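4.2 Handling rules for transparent labware

Most of the house rules at Natemis were written for opaque things. A cardboard box announces itself to a depth sensor; a beaker does its best to be taken for the table. When we moved the Gidum cell from boxed consumables to open glassware in November, we kept the old rules and added a page. By the end of the trial the page had eaten the rules. This section reports what survived, in the order in which an operator meets it.

The first rule concerns contact. Under the earlier text, a finger touching any object other than its target counted as a collision, and the arm stopped and waited for a human to come and be sorry. With glassware set close together this produced 108 stops over the trial, most of them for touches that a technician would make without looking up. The revised text sorts contact into two classes. Incidental contact is permitted below the force limit set for the neighboring vessel, provided that vessel does not shift from its registered position. Anything else is a collision and is logged as one, even if the glass is fine and everyone would prefer to go to lunch.

The second rule concerns what may be handled. Vessels must be empty for any motion that has not been signed off with that vessel type. Sign-off takes 60 consecutive cycles without a logged collision, and a change of fingertip resets the count to zero. This was the least popular line in the document — two drafts tried to soften it, and both were returned by the safety office with the same one-word comment. We have left it as it stands.

The third rule concerns speed. The Hứa procedure, which we inherited from a bench that only handled metal racks, set one approach speed for the whole work area. We replaced it with a slow zone extending 8 cm from the nearest registered glass surface. The Travo planner accepts such zones without complaint, but it measures them from the modeled wall of the vessel, so a model with the wrong diameter gives a slow zone in the wrong place. Vessel models are therefore checked against calipers before they are entered, a step that had been described in the old text as "assumed."

Figure 6 concerns the first rule: a small glass container at the gripper, with a white fingertip at or very near the wall of a larger graduated beaker, by the 150 mark.

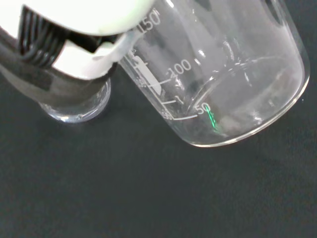
Who decides whether a contact was incidental when the log is unclear? The shift operator does, in writing, before the next cycle starts, and an entry left blank is counted as a collision.

We considered letting the controller settle such cases by itself. It was quick and consistent, and it found in its own favor every time. The written entry costs the operator a minute or so and has the side effect of making people look at the glass.

One gap remains. The rules say nothing on vessels lying on their sides, as the registration step assumes an upright base. For now these are set upright by hand before a run, with the arm in its parked state. A draft clause exists, and its definition of "upright" is in its fourth revision.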